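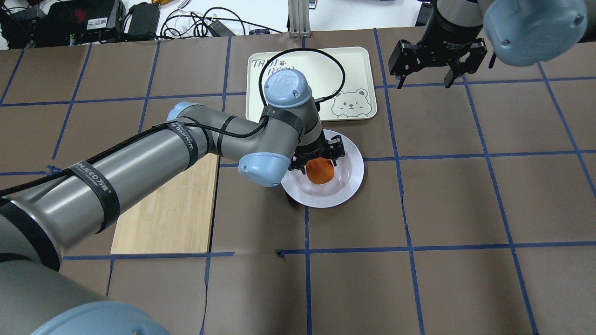 Was misst die Erfolgsquote beim Doselach-Verfahren? Gezählt werden Durchläufe, in denen das Objekt am Ende auf dem Teller liegt und der Greifer wieder offen ist.

So steht es jedenfalls im Methodenteil, und an dieser Definition habe ich nichts auszusetzen. Mein Problem liegt woanders. Ich soll für unsere Arbeitsgruppe einschätzen, ob wir Doselach auf unserem eigenen Zweiarmaufbau nachbauen, und komme mit der zentralen Behauptung nicht klar. Eine Policy, die aus 116 teleoperierten Demonstrationen gelernt wurde, soll "positionsunabhängig" greifen und ablegen. Begründet wird das mit einem Rasterprotokoll: Der Tisch ist in Felder geteilt, vor jedem Durchlauf wird ein Startfeld gezogen, ausgewertet wird pro Feld. Klingt sauber. In der Ergebnistabelle stehen dann aber nur 7 Felder, und die liegen alle im hinteren Teil des Tisches.

Dazu kommt der Vergleich mit Nutsugah, dem älteren Verfahren derselben Leute. Doselach schafft 13 von 20 Durchläufen, Nutsugah weniger (die genaue Zahl fehlt, es gibt nur einen Balken ohne Achsenbeschriftung). Ob beide Verfahren dieselben Startfelder bekommen haben, finde ich nirgends.

Übersehe ich etwas, oder trägt das Raster hier viel weniger, als der Text behauptet? Hat jemand die Zahlen nachgestellt?

Vlasta Grgić
gefragt am 2023-08-24

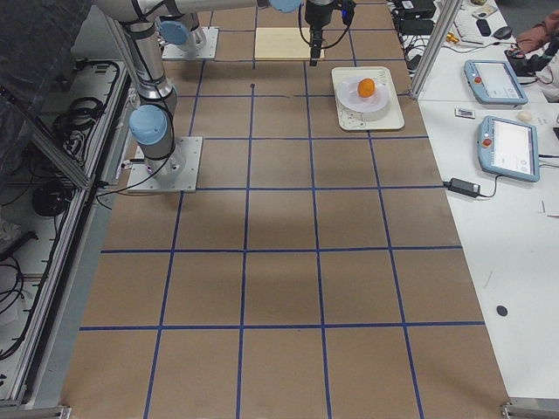
Tharun Varma

Das Raster ist in Ordnung, ihr lest nur zu viel hinein. Es ist ein Protokoll zum Zurücksetzen der Szene, damit zwei Leute an zwei Tagen dasselbe aufbauen. Über die Abdeckung sagt es erst mal gar nichts. Wer "positionsunabhängig" schreibt, muss die Felder auch benutzen, da gebe ich dir recht.

Zur Quote: 13 von 20 sind 65 Prozent. Rechne dir das Konfidenzintervall aus, dann siehst du, wie breit das ist. Unten landest du bei gut 40 Prozent, oben bei gut 80. Damit würde ich keinen Vergleich zwischen zwei Verfahren begründen, solange der Abstand nicht riesig ist. Bei einem Balken ohne Achse weiß man das eben nicht.

Nachgestellt habe ich es nicht. Schreib die Autoren an und frag nach der Liste der Startfelder.

Kommentar von Vlasta Grgić: Habe ich im Januar schon gemacht. Zurück kam ein Link auf den Code, in dem die Felder mit einem Zufallsgenerator ohne festen Startwert gezogen werden. Eine Liste gibt es angeblich nicht mehr.

Kommentar von Tharun Varma: Dann ist der Vergleich wertlos. Bei gezogenen Feldern ohne Protokoll kann eine Seite schlicht die leichteren erwischt haben.

Hortensia Huaranga

Ich antworte etwas ausführlicher, wir haben bei Villow mit einer sehr ähnlichen Aufgabe gearbeitet (Objekt auf Teller, zwei Arme, Kopfkamera und feste Kamera). 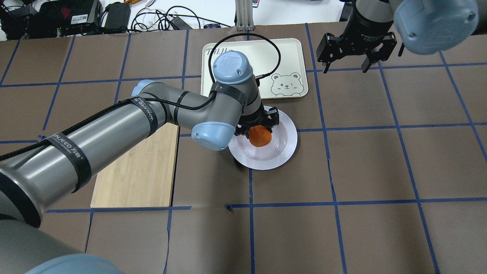
Die Felder sind für die Policy keineswegs gleich schwer, und genau das verschwindet in einer Gesamtquote. Was der Kopfkamera fehlt, hängt von der Armstellung ab. Steht der linke Arm so über dem Tisch wie hier, quer von unten links zum Teller, dann verdeckt er einen Teil des Schneidbretts, während das Tablett hinter dem Teller zum größten Teil frei liegt. Ein Startfeld unter dem Arm ist für das Netz also eine andere Aufgabe als eines rechts daneben. Wer beides in einen Topf wirft, mittelt leicht und schwer zusammen und nennt das Ergebnis dann Generalisierung. Wir haben nach Verdeckung getrennt ausgewertet, und die Quote fiel im verdeckten Bereich deutlich ab. Für Doselach beweist das nichts, es war ein anderes Netz. Ich würde aber verlangen, dass die Autoren es ausschließen.

Zweiter Punkt, der mich an dem Bericht stört: die Erfolgsdefinition. "Liegt am Ende auf dem Teller" lässt offen, wie oft zugegriffen werden durfte. Im Code gibt es ein Zeitlimit und keine Grenze für Versuche. Eine Policy, die dreimal danebengreift und beim vierten Mal trifft, zählt dort genauso wie eine, die sofort trifft. Das kann man so machen - man muss es dann aber hinschreiben, vor allem im Vergleich mit Nutsugah, das nach einem Fehlgriff abbricht.

Dritter Punkt, weniger wichtig: Die 116 Demonstrationen stammen laut Anhang von einer einzigen Person. Das macht die Daten schön gleichmäßig und die Kurven glatt. Ob das Verfahren unruhigere Daten verträgt, weiß man nachher nicht. 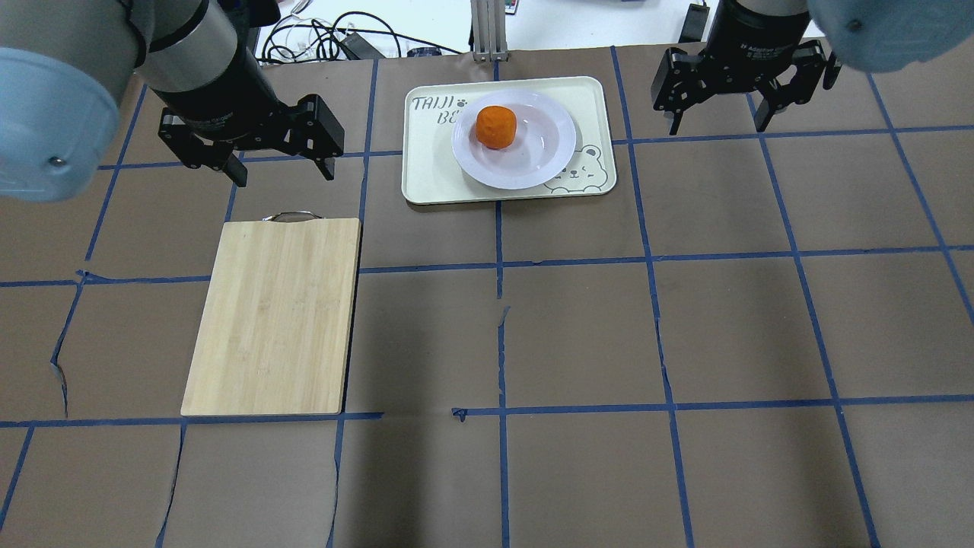

Welche Kontrolle würde die Behauptung am schnellsten prüfen? Man sperrt ein paar Felder für das Training, testet nur dort und vergleicht mit einer Policy, die einfach die mittlere Trajektorie der Demonstrationen abfährt.

Diese zweite Vergleichsgröße fehlt mir in fast allen Arbeiten dieser Art. Bei uns hat das stumpfe Abspielen in den mittleren Feldern erstaunlich oft gereicht. Parallelgreifer verzeihen einiges an seitlichem Versatz, und ein Teller verzeiht beim Ablegen noch mehr. Wenn Doselach dagegen nicht klar gewinnt, hat es Positionen auswendig gelernt.

Zum Ablauf, falls ihr es doch versucht: Feldliste vorher festlegen und als Datei ablegen, beide Verfahren im Wechsel laufen lassen (also nicht vormittags das eine und nachmittags das andere), jeden Griffversuch einzeln notieren, Videos von beiden Kameras behalten. Auch die abgebrochenen Durchläufe. Bei uns waren die am Ende das Nützlichste. Und lasst jemanden die Videos bewerten, der nicht weiß, welches Verfahren gerade läuft.

Kommentar von Vlasta Grgić: Danke, das mit dem Abspielen als Vergleich übernehme ich. Wie viele Durchläufe pro Feld habt ihr gemacht?

Kommentar von Hortensia Huaranga: 20 pro Feld und Verfahren. Für kleine Unterschiede ist auch das zu wenig, aber man sieht wenigstens, welche Felder völlig ausfallen.

Mercedes Alvarado

Bei uns läuft Doselach seit ein paar Wochen und es funktioniert gut, ich verstehe die Aufregung nicht. Einfach die Voreinstellungen nehmen, die Bildauflösung hochsetzen und mit der Vorverarbeitung von Zullow kombinieren.

Kommentar von Nidia Cuadros: "Funktioniert gut" heißt was? Auf welchen Feldern, wie viele Durchläufe, und war das Objekt im Training dasselbe wie im Test?

Kommentar von Mercedes Alvarado: Dasselbe Objekt. Gezählt haben wir nicht systematisch, man sieht es ja.

Kommentar von Nidia Cuadros: Dann hilft es für die Frage oben leider nicht weiter. Die Vorverarbeitung würde ich beim Nachstellen übrigens weglassen, sonst prüft ihr zwei Änderungen auf einmal.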